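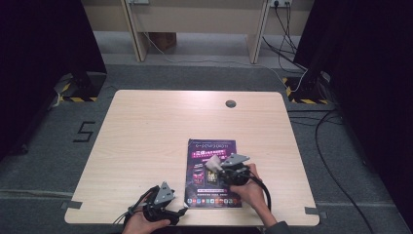 Cullum Student Robotics Club | Manipulation Team

How to record a flat-paper session with the hand-held grippers
Last updated July 7, 2021

This page is for new members recording their first session at the table. The task is picking up and moving thin, flat items such as flyers and magazines. Read it through once before you touch the equipment.

Before you start

Check the tape on the lower corners of the table. If a strip has lifted, press it down or replace it. The table must not move between recordings.

Leave the stands where they are. Their feet are marked with yellow-and-black tape so you can see them when you step back. Keep the cables on the floor clear of your shoes and the table legs.

Put on long dark sleeves if you have them. Roll up anything loose at the wrist.

Place the flyer

Lay one flyer on the table, face up, near the edge where you will stand. Keep it off the round cable hole. Glossy covers slide easily, so start with one of those and go on to plain paper later.

Hold the grippers

Take one gripper in each hand. The gray triangular plate should point up on both. Let the cables hang down toward you on the outside of each hand. If a cable crosses the table, stop and move it before recording.

Record

1. Hold both grippers over the table with the fingers open and wait 3 seconds.
2. Press lightly on the flyer with the left gripper.
3. Slide the tip of the right gripper under the nearest edge. Go in low and slowly.
4. Close the right gripper, lift the edge, then let go with the left.
5. Move the flyer to the far side of the table and set it down flat.
6. Return both grippers to the starting position and wait again.

Each recording should take less than 60 seconds. If you drop the flyer, keep going and pick it up from where it landed. We keep those recordings too. Start over only if it falls on the floor.

Do 19 recordings, then take a break. Turn the flyer a little between recordings so it does not always lie at the same angle.

Common problems

The paper bends and will not lift: you are pushing too hard with the left hand.

The gripper tip skips over the edge: lower your right wrist.

Saving your work

Copy the session to the Trarkholm folder and write the table number in the log. The team's goal for the summer is 4,000 recordings. Sessions from June that have no table number still need to be fixed, so if one of them is yours, please add it.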